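Slide 1. OK, hi everyone! I moved to Drestcombe 16 years ago and I still get lost, so tonight it's old footpaths (my favorite thing, sorry). 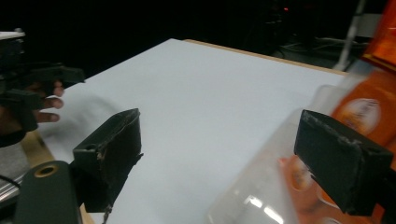

Start with the Cilthorpe loop. It climbs 458 feet, mostly in the first mile, so bring a snack – I always do. Pause for groans.

Slide 2. Winter walking. In December the Sovonholm side gets dark by four, and I mean really dark.
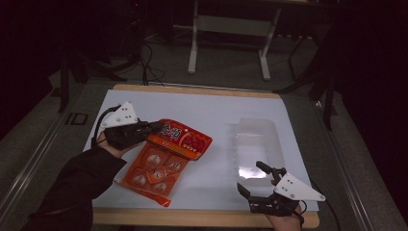
A snack package on the white board.

Then tell the story about the wrong gate and the 400 sheep. Keep it short this time!
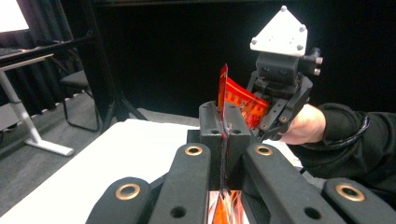
Last bit: bus 131 gets you home from the top road. Questions, then maps by the door.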